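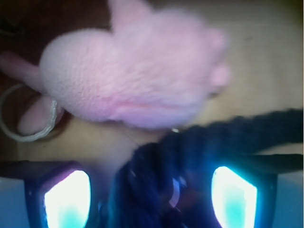

Chantelle, you've clearly never had to empty a parent's house, was the first thing said to me after I gave this talk in Varnelham, and it came before I'd put my glass down. The answer is that I have, twice, and it's a fair place to start all the same.

Home Talks Notes Diary Contact

The trouble with decluttering: speaker notes
February. By Chantelle Baloyi

Running time 55 minutes with questions. Slides are sparse, so don't wait for them.

OPENING
Ask for hands: who has read a book on tidying? Who has read two? Who still owns them? (Pause. They usually laugh at the third. If they don't, move on quickly.)

Say what the talk is. I keep being told that getting rid of things will make me calmer, richer, thinner and better at my job. I'd like to know how anybody found that out. Most of the time they asked people who had just finished a course how they felt. I feel marvellous when I've just finished anything, including the ironing.

Say what the talk isn't. I have no quarrel with a clear worktop. Mine is clear on Friday evenings.

PART ONE: THE CLAIMS
The Nygård method, as taught at the evening class I went to. You hold each item and score it out of 16. Anything below the line goes. I asked the tutor where 16 came from and was told it "gives enough room". Enough room for what? I scored a potato masher on a Monday and again later in the week and it dropped by a third. Same masher.

Read out the leaflet: "Clients clear up to 68 bags in a weekend." Let that sit. Up to. One client with a barn would make that sentence true. There is nothing on the leaflet about the rest of us, or how big the bag is.

Then the bit on stress. Messy house, stressed person. Fine, I can believe the two go together. But a person working nights with a new baby is going to have both, and I don't think the laundry did it to her. Ask the room which way round they'd bet. Someone will say "bit of both", and that's probably right, and it sells no leaflets.
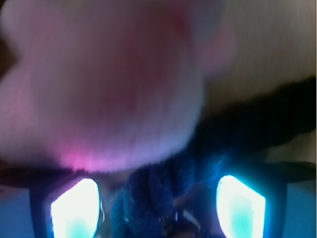 And if it's a bit of both, then the before-and-after stories tell us very little. People call in a tidier when things are at their worst. Things at their worst tend to improve. I had the same experience with a cold and a jar of honey.

If running late, skip the honey.

PART TWO: WHERE DOES IT GO?
This is the part I care about most, so slow down.

"Let it go" is a lovely phrase. Go where? I took 3 bags to a shop in town and they took one. The woman was perfectly nice. She had a stockroom full to the door and she said January and February are always like that. The other two came home with me and sat in the hall until I stopped seeing them, at which point I suppose I was decluttered.

Bonduno will collect from your doorstep. I wrote to ask what share of the stuff gets worn or used again by somebody. The reply thanked me for my passion. I wrote again. I have not had a second reply. I'm not accusing them of anything, and they may have a very good answer in a drawer. I would like to see it before I put their sticker on my door.

Soft toys are the awkward ones. Ask around your own town before you assume they're welcome; the shops near me differ, and two of them changed their minds in the same year. Same goes for pillows, duvets, and anything with a plug.
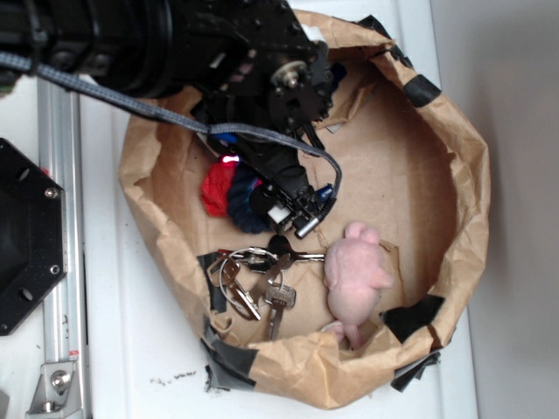
Paper bag with the rim rolled down, fabric inside.

PART THREE: WHO PAYS FOR A MISTAKE?
The rule is that you can always buy it again. Who is "you"? If I throw out a spare kettle and the good one dies, I grumble and buy a kettle. My neighbour on a small pension kept the spare, and she was right to. A drawer full of old chargers looks silly until the week it saves you the price of one.

Go back to Varnelham here. The parent's house. My own experience was that the rules were no use at all, because the things didn't belong to me and I hadn't the first idea what half of them meant. I gave away a tin of buttons. My brother is still cross. A score out of 16 wouldn't have caught that.

(Don't tell the longer version of the buttons. It goes on.)

WHAT I'D WANT TO SEE
Ask the same households again a year later, when the glow has worn off.
Ask the ones who dropped out.
Count what gets bought back.
Weigh what gets binned at the far end.

I've offered to do a very small version with the Amine reading group, who are willing. It will prove nothing much, and I'll say so when I report it.

QUESTIONS
Likely: "So should I keep everything?" No. Get rid of whatever is in your way, and be suspicious of anyone who charges you for the feeling.
Likely: "What about moths?" I don't know about moths.
Leave the tutor's name out if asked.

Sign up for the newsletter and get new talk notes by email. You can unsubscribe at any time.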